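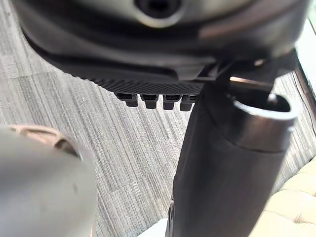
Gripper drops its hold when the arm passes full wrist rotation

We have a mobile arm with a two-finger gripper, running the Tello controller. On most moves it holds fine. When the wrist goes past its mid position with the fingers closed, the grip force reading falls to zero for a moment, the fingers relax, and the controller logs "grip lost" and stops the arm. It has been doing this since February, and more often in the past few weeks. Power supply has been checked at the base and is steady. Is this more likely the finger motor or the cable?

Kamala Poojary
2022-06-11

More likely the cable. A motor fault usually shows up at any wrist angle, and yours depends on position. The conductors in the wrist loop flex at the same spot on every turn, and once a few strands break the contact opens only when the loop is pulled tight.

To confirm it:

Switch the arm to manual and set the speed to 5 per cent. Keep hands and face clear of the fingers.
Close the gripper on a block of soft foam.
Turn the wrist slowly to the angle where the fault occurs and hold it there.
Watch the force reading for at least a minute. If it drops out at that angle and comes back when you reverse, the fault is in the loop or its connector.
Isolate the power, wait for the drive to discharge, then unplug the loop at both ends and measure each conductor while bending it by hand.

On ours, conductor 11 read normal when straight and open circuit when bent. We replaced the whole loop. Don't splice it — the joint makes a stiff point and the next break will be right beside it.

Skovuvley

Same fault here on a Sorkovar wrist. The replacement loop lasted almost 800 hours, then went again. The clamp had been done up too close to the joint, so the cable had no slack. Moved the clamp back and it has been fine so far.

Also check what your controller does when the reading disappears. Ours treated a missing signal as zero force and released the fingers, so whatever it was carrying fell. There was a setting for it, parameter 53 on our version, which holds the last finger position instead. Yours may have a different number. Look it up before you change anything, and don't leave it on hold if people are working within reach.

tokport_maint

Try restarting it. Mine did something like this and came good after a restart.

gaz_w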